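I stopped buying wine by the label in March, after a run of bottles that looked lovely and tasted of very little. Since then I have kept a notebook, and this is what has come of it so far.
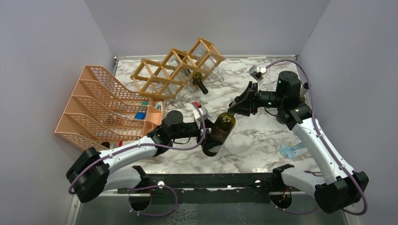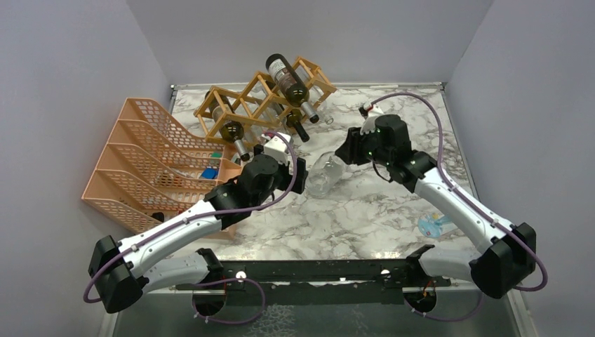
*Nultbridge Wine Circle – members' pages*

The notebook is dull to look at. Each bottle gets one line: name, shop, price, what we ate with it, and whether I'd buy it again. I tried giving marks out of ten for a while but everything came out as a seven.

Most of the bottles came from Kiiskinen, the small shop by the station. The cheapest red there is £8 and I have bought it five times, so I suppose that's my house wine now. It goes well with sausages and badly with fish.

Martti Karppinen lent me a book on storing wine, which wants a cellar. I have a cupboard under the stairs. The boiler pipe runs through it, so I moved everything to the north side of the spare room and laid the corked bottles flat. Screw caps can stand up.

I also gave up on big glasses. The ones I use hold less, fit in the dishwasher and don't tip over when someone reaches for the bread.

Next on the list is a white from Nonero that two people at the Monday tasting liked and one couldn't finish.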